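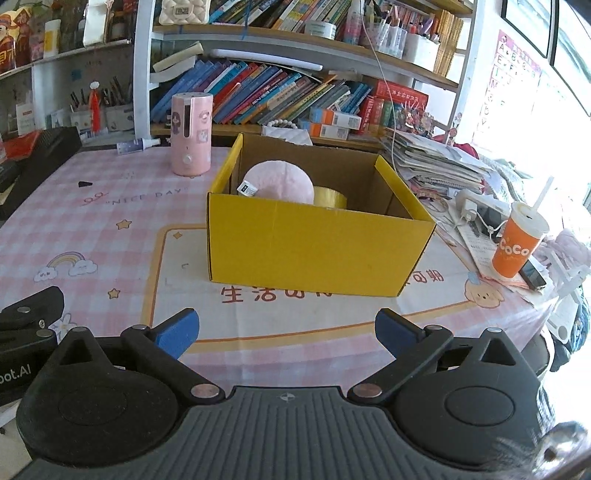
Figure 1. Hand-held gripper, fingers open, in front of the yellow box on the table.

Gristness working group on hand-held gripper practice
Minutes, 2026-03-02

Present: Hanneke Koster (chair), Nusrat Saha, Kristof Bosman, Siobhán Duggan (minutes)
Apologies: Stijn Timmermans

1. Minutes of the February meeting
Approved with one correction: in item 4, "finger pad" replaces "fingertip".

2. Start position (draft section 2)
N. Saha proposed that each task start with both fingers fully open and clear of the target. K. Bosman asked whether this applies to repeat grasps. Agreed: first grasp only. Wording adopted.

3. Household surfaces
The draft required a plain table covering. H. Koster noted that printed cloths are common in homes and that the rule would exclude most sites. Requirement deleted. Items not used in the task may stay on the table but must not be moved between repeats.

4. Phones and cables
Power strips and charging cables to be kept out of the reach of the fingers. S. Duggan to redraft section 9. No agreement on phones; carried over.

5. Pad inspection
Verschueren's comment was read. Pads to be checked every 900 grasps and the result logged. K. Bosman's objection to the interval is recorded.

Action: N. Saha to send the revised draft to Lendetti for comment.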